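Re-grouting kitchen floor tiles, or leave them alone?

Home and Garden > Floors and Walls

teodra_k
Posted 7:40 am
Hello all. We moved to Nastville in September and the kitchen has an old tile floor. The tiles are good, but the grout is crumbling in the part between the stove and the back door. My husband wants to take everything out and put vinyl. I would like to keep the tiles and only change the grout. A tiler from Lasov came to look and gave us a quote of $4,000 for the whole floor, and I find this a lot for a room of 19 square metres. Is it realistic to do it by myself? I have never done it, but I am patient. Please excuse my English, it is my third language.

grumpy_gumtree
Posted 8:15 am
Your English is fine. $4,000 is a "please don't hire me" price. Buy a grout rake and some knee pads and do it over two weekends.

saltbush
Posted 8:52 am
I disagree with the above. Crumbling in one part only can mean the tiles are moving. Tap them with the handle of a screwdriver. If they sound hollow you have a bigger job, and new grout will crack again by winter.

teodra_k
Posted 12:30 pm
Thank you both. I did the tapping during my lunch. Two tiles beside the door sound hollow, the others sound full. So I think the problem is not in the whole floor, and I can lift these two and glue them again.

I want also to ask about colour. The old grout was perhaps beige in the beginning, but now it is many colours, depending on what somebody has spilled. With a brown floor I am afraid of white grout, because every line will be seen and the room will look like a notebook with squares.
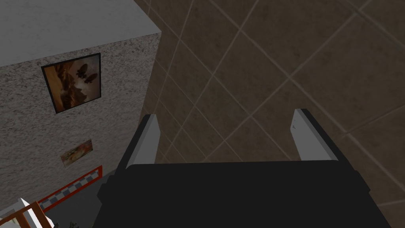

My neighbour has dark grey in her laundry and she is happy with it, but her tiles are much bigger than ours, so there are fewer lines. The shop has Wirnero grout in a colour they call "walnut". On the small sample stick it looks nearly black. Does it become lighter when it dries?

tilda_tiles
Posted 1:05 pm
Cement grout nearly always dries lighter than it looks wet. Mix a spoonful, put it on a scrap of cardboard and leave it overnight. I would go one shade lighter than the tile.

grumpy_gumtree
Posted 1:22 pm
Go darker. One shade lighter looks lovely until the first time you fry something.

tilda_tiles
Posted 1:31 pm
That is what sealer is for. I have had light grout in my kitchen for years and I cook every day.

saltbush
Posted 5:48 pm
Sealer wears off near a door, so plan to do it again. And please don't use an electric tool if this is your first time. I chipped the edges of four tiles with one and I still see them every morning.

teodra_k
Posted 8:10 pm
I bought the hand rake, the Nkosi one with the two blades, and a bag of the walnut. I tried one line behind the fridge, where a mistake is not important. It took me 40 minutes for less than one metre. My husband is now speaking of vinyl again.

grumpy_gumtree
Posted 8:26 pm
You'll get faster. Make him do the next metre.

saltbush
Posted 8:41 pm
Vacuum the joints well before you fill them, and keep the old dust out of the new mix. What glue do you have for the two loose ones?

teodra_k
Posted 9:03 pm
None yet. The man in the shop said flexible adhesive, but he had only the big bag. I will ask for a smaller one tomorrow.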